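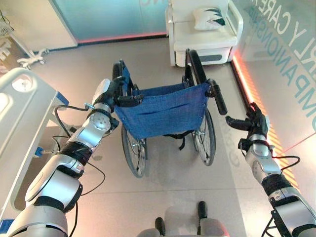 I finished my second read of the Pustano run last night and spent the morning sorting out the timeline, which the publisher has never done in one place.

Pustano starts as a background character. In the first 13 issues he is a courier with no powers and very little dialogue. The change comes when he carries the Ploritz stone out of Wulport and it fuses with his spine. From then on he can slow any object he has already touched. He can't slow people, and the limit holds for the whole original run apart from one annual, which later writers ignored.

The reboot moves everything forward to the year 3027. The stone is now a machine part, the city has 4000 residents left, and the courier job is gone. His costume loses the yellow collar. The power works on people too, with a cost: each use takes a day of his memory. By my reading, this is a separate character who shares a name.

Captain Þórarinsdóttir appears in both versions and seems to remember the first one. She mentions the courier route in the reboot's second issue, before anyone could have told her about it. 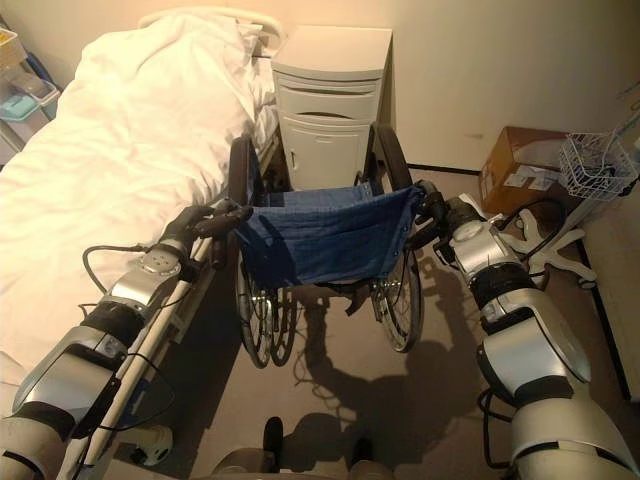
Dagný Ingvarsson wrote in to disagree. She reads the captain's line as an editing mistake carried over from an older script, and points out that the collected edition cuts it. I checked my copy and she's right about the cut. It's on page 375, and the balloon is now blank.

I'm leaving the two versions as separate entries for now. The annual still needs a place.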